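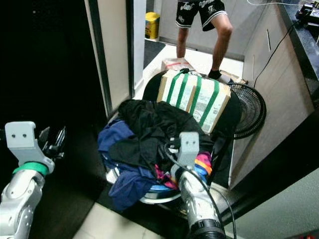
Laundry piled on a chair, with dark and bright pieces mixed together.

How to Clear a Clothes Chair and Run the Load in a Top-Loading Washer

Most homes have a chair that collects clothes. It starts with one shirt and ends with a heap you have to move before you can sit down. This page covers taking the heap apart, deciding what gets washed together, and loading a top-loader so the clothes come out clean.

Allow a few minutes for the sorting. The wash itself depends on your machine and the cycle you pick.

What you need

A clear patch of floor or a bed to sort on
A basket or a large bag
Detergent suitable for your machine
A mesh bag for small or delicate items

Step 1. Take the pile apart from the top

Lift one piece at a time. Pulling from the middle drags sleeves and straps through each other, and anything left in a pocket ends up on the floor. Check under the last garment too. Socks and small items work their way down to the seat and the gap behind it.

If boxes or other things are stored on the same chair, move them somewhere else before you start. Keep clothes well away from a fan that is running.

Step 2. Decide what needs washing

Clothes on a chair are usually a mix of worn once, worn out and never put away. Make one stack for washing and one for the closet. Look at collars, cuffs and underarms. When you can't tell, wash it.

Step 3. Sort by color

Black and navy can go in together. Bright stripes are harder. Pink, orange and yellow bands next to blue may bleed into each other the first few times, and they pick up dye from dark cotton. Wash a striped piece separately in cold water until the water stays clear. White goes in its own load.

To test a piece, wet a hidden corner and press it with a white cloth for a minute. If color comes off, keep it out of the mixed load.

Step 4. Get the clothes ready

Empty the pockets. Close zippers and hooks. Turn black clothes inside out so the outside fades more slowly. Shake out each piece before it goes in, and unroll any sleeves.
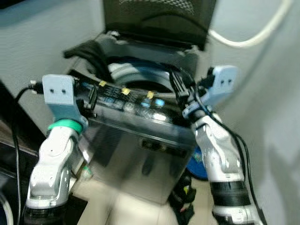 Top-loader with the lid up and a black cloth over the left side of the opening.

Step 5. Load the drum

Raise the lid all the way until it stays up without your hand on it. Drop the clothes in loosely around the drum and spread the weight evenly. Stop at three-quarters full. Nothing should be hanging over the rim when you close the lid, as fabric caught there can tear or keep the lid from shutting.

Add detergent where your manual says to. A small load needs less than the full cap.

Step 6. Choose the cycle

For dark everyday clothes, use cold water and a normal or gentle cycle. Pick a lower water level for a half load if your machine lets you set it. Press start and wait until you hear water running before you walk away.

If the drum bangs during the spin, pause the machine, wait for it to stop, and move the clothes around by hand.

Step 7. Empty it promptly

Take the load out as soon as the cycle ends. Damp clothes left in a closed drum smell sour by the next morning, and faster in August. Hang dark pieces out of direct sun. Leave the lid open for an hour so the inside can dry.

Keeping the chair clear

Put a hook on the back of the door for anything you plan to wear again, and a basket next to the chair for everything else. Empty the basket when it is full, even if that means a small load.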